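The parser that would not retire

Giorgia Rizzi wrote the first version of Cemik as a doctoral student, on a shared workstation that she could book only after six in the evening. It was a parser for free word order languages, and its grammar had 49 rules. Her supervisor expected it to be replaced within a year. It is still in use, and 11 of the original rules survive unchanged.

The design is plain. Cemik reads a sentence once, keeps every partial analysis in a table, and discards those whose cost passes a fixed limit. Rizzi set the limit at 300 after a month of trials on newspaper text. Later users have tried other values and mostly gone back to hers.

She took a post at Skustside in the same department as Reece Mottram, who worked on compilers and had no interest in language. Mottram rewrote the table as a flat array. On the test set of 1000 sentences, the time for a full run fell from an afternoon to the length of a coffee break. Their joint paper gives four pages to memory layout and one to grammar, a balance that two of the three referees disliked. 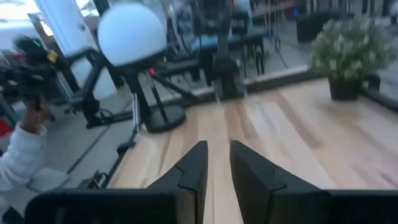

Guerra, the successor system, dropped the fixed limit and learned its costs from marked-up text. Rizzi supplied the first 100 sentences herself, marking them by hand on Tuesday mornings, when she had no teaching. Accuracy rose on long sentences and fell slightly on short questions. The fall was traced to her own habit of leaving question particles unattached, and the guidelines were changed that June.

She now teaches one course, on parsing methods, and maintains the Cemik manual. The current edition still lists the workstation's booking hours in an appendix.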